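The Town That Sorts Its Own Screws

Zollham, before 7 in the morning. Cold. The shutters on Hegde's are half up and there's already a line.

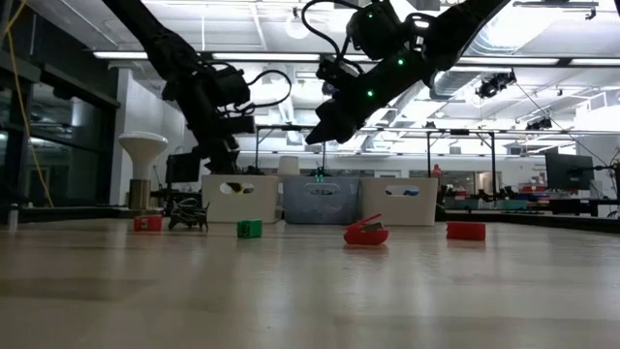
Not for bread. For washers, hinges, a left-hand thread bolt for a mower that went out of production before most of the people in line were born. Hegde's is a hardware store the old way, meaning you ask at a counter and a person goes and gets it. One of the last in the county. The big box place out on the Castero road opened 15 years ago and everybody figured that was that.

It wasn't. I've been trying to work out why, and I've had two visits and a lot of coffee to do it in.

Start with the drawers. There are 3,923 of them, I know this because the number is painted on the back wall, and repainted whenever a cabinet gets added. Last change was in April. Small drawers mostly, the kind with a brass cup pull and a card in the front. Some cards are typed. Some are in pencil so faint you have to tip your head. One says "odd, but good." Inside, a handful of brackets I could not identify and neither could the man serving me, who sold me two anyway.

Prices are on the cards too. Single items. You need one screw, you buy one screw, and it goes in a paper twist. This drives accountants nuts. A woman who does the books for several shops on the street told me the paper costs more than the screw, some days. She buys her own screws there.

So how does it pay? Partly the key cutting. Partly glass, cut to size in the back while you wait. Partly the sharpening, which has got huge, knives and shears and the odd push mower blade, dropped off in dish towels with a name pinned on. Spring is murder for shears. The bench had a heap of them when I went by and the guy at the wheel did not look up for the whole time I stood there.

And partly the repair nights, which is where this gets interesting.

Hiduvar is the name of the old dance hall two doors down. Sprung floor, terrible heating. Closed as a dance hall ages ago, sat empty, pigeons. Then the store took on the lease for storage, found it had more room than stock, and somebody put a few tables out. Bring a lamp, bring a toaster, bring the chair with the leg. People who know how sit with people who don't. You pay for parts and that's it. First night, hardly anyone. By the second winter they were turning people away at the door and had to start a ticket system, paper tickets, from a roll, same as the deli counter.

I brought a radio. Kitchen radio, my mother's, dead since the move. The retired bus mechanic who got stuck with me had the back off before I'd finished explaining. Corroded contact on the battery side. He scraped it, made me do the other one, and we got a weather report and then some accordion music. Cost me nothing. I bought a pack of batteries out of guilt.

Talk to people at the tables and hardly anyone brings up saving money. They bring up being annoyed. Annoyed at the vacuum with the clips that snap if you open it. Annoyed at the kettle glued shut. A high school kid with a bike light told me she'd watched the video four times and the video had a different screw in it. That's the whole problem really, the video always has a different screw in it. So she walked over to the counter with her broken one in her palm and somebody matched it by eye.

Matching by eye is the skill here. I tried it. Was given a bolt and pointed at a wall. Took me ages and I came back with the wrong pitch, which you can't see untill you try to run the nut on and it binds half way. The staff do it in seconds. New hires spend their first months just putting stock away, no serving, because your hands have to learn it. Pay isn't great. People stay though. The longest serving has been there since she left school and still says she gets caught out by pipe fittings.

Not all rosy. The roof over the glass bench leaks. Suppliers want minimum orders that make no sense for a shop that sells by the each, 2,000 of something when you'd shift a dozen a year. They take the box anyway, some of them, and live with it. There's a whole shelf in the cellar of one size of carriage bolt, bought wrong, that I was told will see all of us out. And the lease on Hiduvar is up for talks again. The landlord has been decent. The landlord has also had offers.

I asked in the line what people would do if it went. Lots of shrugging. Drive to Castero, they guess. Order it. Throw the thing out, one man said, and then looked kind of upset about having said it, and went back to the hinge he was holding.

There's a website now, sort of. Opening times and a phone number. They looked at putting the stock online and gave up somewhere in the wood screws, too many nearly the same, and the photos all came out looking like one photo. The phone works better. You ring and describe it. "It's like a little hat with a hole in." They know what you mean! Cup washer. They'll put it by for you in a twist with your name on and it will sit in the tray by the till til you come.

Mine's sitting there at the moment. Two felt pads and a grub screw for a door handle. I keep meaning to go down before they close.

Repair nights at Hiduvar run through the colder months. Doors at 7, tickets at the door, bring the broken part even if it's in bits, and bring a sweater.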